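Small Cabinets, Long Drawers: Hanne Laitinen on the Stolden Range

Hanne Laitinen has drawn furniture for Hyvönen for 11 years, most of it with at least one drawer in it. Her current work is the Stolden, a range of tabletop cabinets intended for desks, hallway shelves and workbenches. The range went into production in November. We met at the company's workshop at nine in the morning, and she asked that we start with the carcass before getting to the drawer.

"The carcass decides everything," she said. "If the box is out of square by a millimeter, the drawer will tell you every day."

The Stolden is built from solid wood in five sizes. Laitinen will not use a face frame. The sides run full height and the top sits over them, with the grain running from side to side. She accepts that this makes wood movement visible at the back edge over the seasons. The back panel floats in a groove and carries no glue.

Her first version used metal slides. She built four of them and gave up. "A slide takes up width on both sides. In a kitchen base unit you don't notice. In a cabinet this small you lose a good part of the drawer, and what you get in return is a mechanism made to carry a load it will never see."

The production version runs wood on wood. The runners are waxed once, at assembly, and the instructions tell the owner to wax them again when the drawer begins to drag. Jarmo Peltonen, who handles testing at Hyvönen, objected to that line. He wanted an interval in months.

"People follow a number," Peltonen said when he joined us. "They don't follow 'when it begins to drag.' They wait until it sticks and then they pull on one corner."

Laitinen's answer is that the interval depends on the room, and that a number would be wrong for most buyers. The instructions were printed her way. 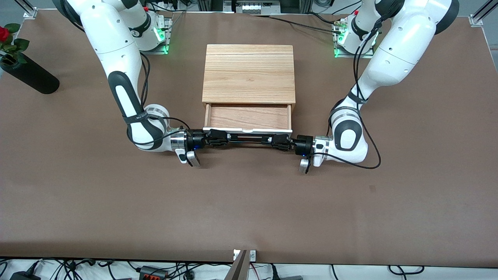
Drawer fronts took longer to settle than the runners. On a wide, shallow drawer, a single central knob pulls straight only if the hand does. Laitinen drew fronts with one knob, with two knobs and with a cutout before returning to the idea of a full-width pull, which she had used on an older Hyvönen piece called the Ferus. With a small cabinet that has a white strip across its drawer front, she said, the proportions are easy to judge: a long black bar laid level along the strip, reaching slightly past the drawer at each side, reads as one dark line on a pale box. It also shows the difficulty. "The overhang looks fine from the front. From the side it catches sleeves. So you look at it long and then you draw it short."

Peltonen is more concerned with where the force goes. A long bar lets the user pull near one end, and a wooden runner responds to that by racking. His test cycle opens and closes each drawer 900 times from the center and then repeats the count from each end. One sample bound at 3,137 cycles in an extended run. A second, with runners cut slightly deeper, went to 3,584 before he stopped it to free up the bench.

"I would have let it continue," Laitinen said.

"There was a Tultemard waiting," Peltonen said. The Tultemard is the company's plan chest, and it has drawers of its own.

On the inside of the drawer, the two agree. The floor is bare wood with no lining and no finish. Felt collects dust and lacquer holds its smell in a closed box for weeks, according to Laitinen. Peltonen added that a bare floor can be sanded by the owner. He recommends fine paper, along the grain, with the drawer removed from the cabinet.

The drawer has no stop. Laitinen tried a small turning block behind the front and found that buyers in the trial group either forgot it or forced the drawer past it. Without one, the drawer comes all the way out. She regards this as acceptable at tabletop height and would not do it on anything taller.

A two-drawer version is on her drawing board. She has not decided how thick the divider should be.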